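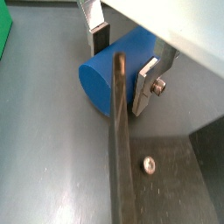
# Dinarness, 두 손가락 그리퍼 제어기 비교 시험 결과 일부 공개

2025년 4월 27일

물류 자동화 장비를 만드는 Dinarness가 두 손가락 그리퍼용 제어기 두 종을 같은 로봇 팔에 물려 비교한 시험 결과를 일부 공개했다. 비교 대상은 이 회사가 지금까지 써 온 위치 제어 방식의 자체 제어기와, 접촉력을 읽어 닫는 속도를 바꾸는 신형 제어기 Posura다. 시험은 회사 부설 Abeysekara 시험실에서 닷새 동안 진행됐다.

전체 시도 횟수는 239회다. 이 가운데 143회를 Posura로, 나머지를 기존 제어기로 수행했다. Posura로 첫 시도에 물체를 들어 옮긴 경우는 100회였다. 기존 제어기의 성공 횟수는 이번 자료에 들어 있지 않다. 시험실은 기존 제어기 쪽 기록 일부에서 시각 정보가 어긋난 것을 발견해 다시 맞추는 중이라고 밝혔다. 두 제어기의 성공률을 나란히 놓은 표는 5월에 나오는 보고서에 실린다.

시험을 맡은 I-hsuan Hsiao 선임연구원은 "제어기만 바꾸고 나머지는 그대로 두는 것이 이번 시험의 조건이었다"며 "손가락도, 패드도, 손목 카메라도 처음부터 끝까지 같은 부품을 썼다"고 말했다.

## 장비 구성

그리퍼는 금속 손가락 두 개가 마주 보며 닫히는 평행형이다. 손가락 아래쪽에 짙은 색 접촉 패드가 붙고, 손가락 자체는 볼트로 고정한다. 회사는 지난해에도 같은 손가락으로 다른 시험을 했고, 이번에는 패드만 새것으로 갈아 끼운 뒤 시작했다.

카메라는 두 군데에 뒀다. 하나는 손목에 달아 손가락 끝을 가까이에서 내려다보게 했고, 다른 하나는 작업 공간 쪽에 고정해 물체가 놓인 통을 내려다보게 했다. 손목 카메라는 물체와 손가락 사이의 간격을 보는 데, 고정 카메라는 물체의 자세를 정하는 데 쓴다. 다만 Posura는 닫기 시작한 뒤로는 두 영상을 모두 쓰지 않는다. 접촉이 시작되는 순간부터는 힘 신호만으로 움직인다.

기존 제어기는 반대로 움직인다. 고정 카메라가 추정한 물체의 폭을 받아 그 값보다 조금 더 좁은 위치까지 닫고 멈춘다. 폭 추정이 맞으면 동작이 빠르고 일정하다. 추정이 틀리면 물체에 닿지 못하거나 지나치게 누른다. 시험실 기록에는 이 두 경우가 '헛집기'와 '과압'으로 구분돼 있다.

로봇 팔의 이동 경로와 속도는 두 제어기에서 같은 설정을 썼다. 접근 높이, 들어 올리는 높이, 내려놓는 위치도 고정했다. 달라진 것은 손가락을 닫으라는 명령이 나간 다음부터 닫힘이 끝났다고 판정할 때까지의 구간이다.

## 시험 물체

물체는 다섯 종류였다. 파란 원기둥, 녹색 폼 재질의 도형 맞추기 블록, 검은 L자형 브래킷, 천 주머니, 얇은 카드다. 시험실은 물체를 고를 때 단단한 것과 눌리는 것, 면이 평평한 것과 둥근 것이 섞이도록 했다.

원기둥은 눕힌 상태로만 집었다. 세워 놓으면 두 제어기 모두 어렵지 않게 집는다는 것을 예비 시험에서 확인했기 때문이다. 눕힌 원기둥은 손가락이 축과 어긋난 각도로 들어가면 닫히는 도중에 돌아가거나 밀린다. Posura는 한쪽 패드가 먼저 닿은 것을 감지하면 닫는 속도를 낮추는데, 이 동작이 가장 자주 나타난 물체가 원기둥이었다.

폼 블록은 다른 이유로 까다롭다. 윗면에 별 모양, 원형, 팔각형 따위의 홈이 파여 있어 고정 카메라가 홈의 가장자리를 블록의 가장자리로 잘못 읽는 일이 있다. 그러면 기존 제어기는 실제보다 좁은 폭을 받고, 폼이 눌릴 때까지 손가락을 닫는다. 블록이 들리기는 하므로 겉으로는 성공처럼 보인다. 시험실은 이런 경우를 성공에 넣을지를 두고 시험 첫날 기준을 한 차례 고쳤다. 고친 기준에서는 들어 올렸더라도 정해 둔 힘을 넘겼으면 별도 항목으로 적는다.

브래킷은 방향에 따라 결과가 갈렸다. 세워진 판을 앞뒤로 집으면 패드가 평평한 면에 닿아 안정적이다. 옆에서 집으면 윗변이 오목하게 파인 부분 근처에서 패드가 닿는 면적이 줄어든다. Hsiao 연구원은 브래킷 시도의 집는 방향을 미리 정한 순서표에 따라 바꿨으며, 두 제어기에 같은 순서표를 적용했다고 설명했다.

천 주머니와 얇은 카드는 시도 횟수가 적다. 카드의 경우 손가락 끝이 바닥에 닿는 문제가 먼저 나타나 제어기 차이를 보기 어려웠고, 시험실은 셋째 날부터 카드를 뺐다. 카드 시도도 전체 239회에는 포함돼 있다.

## 통 안에서 집기

시험은 회색 작업대 위에 물체를 바로 놓고 집는 단계와, 얕은 통 안에 물체를 넣고 집는 단계로 나뉘었다. 통은 위가 열려 있고 네 벽이 바깥쪽으로 기울어진 형태다. 벽이 기울어져 있어 물체가 구석에 있어도 손가락이 들어갈 공간이 조금 생기지만, 물체가 벽 아래 모서리에 바짝 붙으면 한쪽 손가락이 벽면에 먼저 닿는다.

Posura는 이때 벽에 닿은 신호를 물체에 닿은 신호로 오인할 수 있다. 실제로 첫 이틀 동안 실패한 시도 가운데 상당수가 이 유형이었다. 손가락이 벽을 건드린 시점에 속도를 늦추고, 정해진 시간 안에 반대쪽 접촉이 들어오지 않으면 집기를 포기하는 식이다. 시험실은 중간에 설정을 바꾸지 않고 그대로 마쳤다. 설정을 바꾸면 앞서 모은 기록과 함께 셈할 수 없다는 판단에서였다.

두 물체를 함께 넣은 시도도 있었다. 폼 블록과 브래킷을 가까이 놓으면 고정 카메라의 시점에서는 두 물체가 거의 붙어 보인다. 물체를 나눠 인식하는 단계에서 경계가 흔들리면 집는 위치도 흔들린다. 이 문제는 제어기와는 별개이지만, 위치가 조금 틀렸을 때 어느 제어기가 더 버티는지를 보려고 일부러 넣은 조건이라고 시험실은 설명했다.

바닥 상태도 기록 대상이었다. 작업대와 통 바닥이 모두 회색이고 빛을 약하게 반사해, 시간대에 따라 반사 위치가 달라지면 폭 추정값이 흔들린다. 시험실은 창 쪽 블라인드를 내린 상태에서 천장 조명만 켜고 진행했다. 먼지나 얼룩은 따로 닦지 않았다. 고객사 현장의 통이 늘 깨끗하지는 않다는 점을 고려한 조건이다.

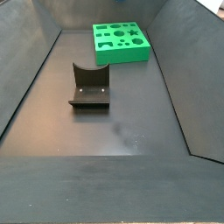 ## 속도는 기존 제어기가 앞서

집는 데 걸리는 시간은 기존 제어기가 짧았다. Posura는 접촉 이후 속도를 낮추는 만큼 닫힘 구간이 길어진다. 단단한 브래킷에서는 차이가 작았고, 폼 블록에서는 눈에 띄게 벌어졌다. 폼은 눌리는 동안 힘이 천천히 올라가기 때문에 Posura가 닫힘이 끝났다고 판정하기까지 오래 걸린다.

구체적인 시간은 이번 자료에 없다. 시험실은 시각 정보가 어긋난 기록을 다시 맞추기 전에는 시간 값을 내놓지 않기로 했다. Hsiao 연구원은 "순서가 뒤집힐 정도의 오차는 아니지만 숫자를 적으면 그 숫자가 인용된다"며 "맞춘 다음에 내겠다"고 말했다.

회사 안에서는 이 차이를 두고 의견이 나뉜다. 영업 쪽에서는 한 번에 집는 비율보다 시간당 처리량을 먼저 묻는 고객이 많다고 본다. 현장 지원 쪽에서는 헛집기 뒤에 사람이 가서 통을 정리하는 시간을 넣으면 계산이 달라진다는 입장이다. 이번 시험은 사람이 개입한 시간을 재지 않았다. 물체가 통 밖으로 떨어지면 시험자가 정해진 자리에 다시 놓고 다음 시도로 넘어갔고, 그 사이 시간은 기록에서 뺐다.

물체 손상 여부는 눈으로만 확인했다. 폼 블록은 매일 시험이 끝난 뒤 윗면과 옆면을 살폈으며, 자국의 깊이를 재는 작업은 하지 않았다. 다음 시험에서는 눌림 자국을 따로 측정하는 절차를 넣을 예정이다.

## 시도 횟수가 다른 이유

두 제어기의 시도 횟수가 다른 것은 넷째 날 오후의 중단 때문이다. 기존 제어기를 물린 상태에서 손목 케이블의 연결이 느슨해져 카메라 영상이 끊겼고, 시험실은 그날 남은 순서를 취소했다. 마지막 날에는 이미 잡혀 있던 Posura 순서를 그대로 진행했다. 취소한 순서를 따로 보충하지는 않았다.

이 때문에 물체별로 보면 두 제어기의 조건이 완전히 같지는 않다. 특히 브래킷을 옆에서 집는 시도는 Posura 쪽에 몰려 있다. 시험실은 5월 보고서에서 물체와 방향이 짝지어지는 시도만 골라 따로 비교하고, 전체 합계는 참고용으로 싣겠다고 했다. 원자료는 시도마다 한 줄씩 정리한 표와 힘 신호 기록, 카메라 두 대의 영상으로 이뤄진다. 이 가운데 표는 보고서와 함께 공개하고, 영상은 요청을 받아 제공한다.

성공 판정은 두 단계로 이뤄졌다. 먼저 팔이 정해진 높이까지 올라갔을 때 물체가 손가락 사이에 있는지를 손목 카메라로 확인한다. 다음으로 내려놓는 위치까지 옮긴 뒤 물체가 그 자리에 놓였는지를 시험자가 확인한다. 두 조건을 모두 채우고 힘 기준도 넘기지 않아야 첫 시도 성공으로 적는다. 두 번째 시도에서 집은 경우는 성공 100회에 들어가지 않는다.

## 현장 적용은 미정

Dinarness는 Posura를 곧바로 기존 제품에 넣을 계획은 없다고 밝혔다. 우선 통 벽과 물체를 구분하는 조건을 손본 뒤 같은 물체로 시험을 한 번 더 한다. 벽 위치는 통의 치수를 미리 넣어 주는 방식과 손목 카메라로 매번 확인하는 방식을 모두 검토하고 있다. 앞의 방식은 간단하지만 통이 밀리면 소용이 없고, 뒤의 방식은 계산 시간이 더 든다.

손가락 모양을 바꾸는 안도 나왔다. 끝을 더 얇게 깎으면 물체와 벽 사이에 들어가기 쉽지만, 패드를 붙일 자리가 줄어든다. 시험실은 손가락을 바꾸는 시험은 제어기 시험과 분리해 진행하기로 했다. 얇은 카드는 손가락 시험 쪽으로 넘겼다.

기존 제어기를 쓰는 고객은 당분간 별다른 조치가 필요 없다. 회사는 폼처럼 눌리는 물체를 다루는 현장에 한해 폭 추정값의 하한을 직접 지정하는 방법을 안내할 예정이다. 하한을 정해 두면 카메라가 홈의 가장자리를 잘못 읽더라도 손가락이 그보다 좁게 닫히지 않는다. 이 설정은 현재 판매 중인 제어기에도 들어 있으며 기본값은 꺼짐이다.

5월 보고서에는 두 제어기의 물체별 성공률, 닫힘 구간의 시간, 과압 항목의 횟수, 취소된 순서의 목록이 실린다. 시험 순서표와 판정 기준의 첫 판, 고친 판도 부록으로 붙는다.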